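Unit 4: Keeping a Shared Desk in Order
Course notes, Sobia Lodhi, Flindstead

Last time we spoke about chairs and light. Today the subject is the desk surface. Begin with the cables, because they decide where all other things can stand. Put the power strip at the back and lead each cable behind the monitor.
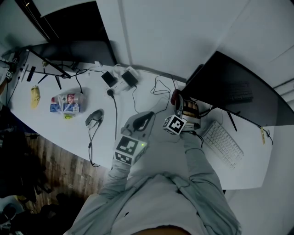 After the cables come the small things. The mouse and the keyboard should have a fixed place. Snacks go to the shelf, also when the bag is closed.

Homework for April: clear one desk in 15 minutes and write down what you moved. Please read page 59 of the reader.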